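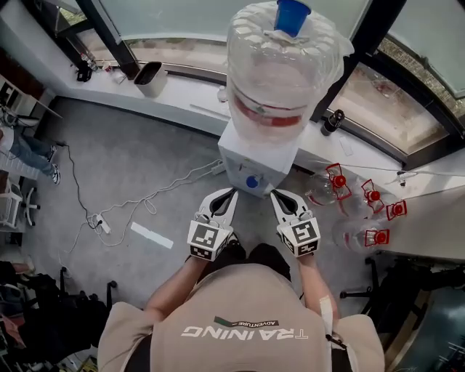 Unit 5: Drinking Water at Work
Rilby Evening Program, Workplace Health

Reading before class: the Thoroddsen handout, first 2 pages.

How much do people need?

There is no single number that fits everyone. Body size, heat, clothing and the kind of work all change it. For this unit we use 2000 ml a day from drinks as a working figure for an adult doing light indoor work. Food adds more on top of that. Thirst is a fair guide for most healthy adults. It works less well in older people and during heavy work in the heat.

Signs of low intake

Dark urine, dry mouth, headache, tiredness, poor attention. All of these have other causes too, so do not diagnose from one sign.

Supply

Tap water, a plumbed-in cooler or a bottled cooler can all do the job. Points to check on a walk-through:

Distance from the work area
Cups, or a place to fill a bottle
Out of direct sun
Cleaning dates written down
Spare jugs stored off the floor

Bottled coolers need their taps and inner parts cleaned on a schedule. Sealed water can still pick up germs once it is in a dirty unit. Follow the maker's manual for the cleaning method.

Units

1 liter = 1000 ml. Show your conversions in the homework.

Homework

Write up the Ola warehouse case, one page. Compare the two supply plans and say which you would pick. Bring it to the next class. Files sent by Sunday will get written comments.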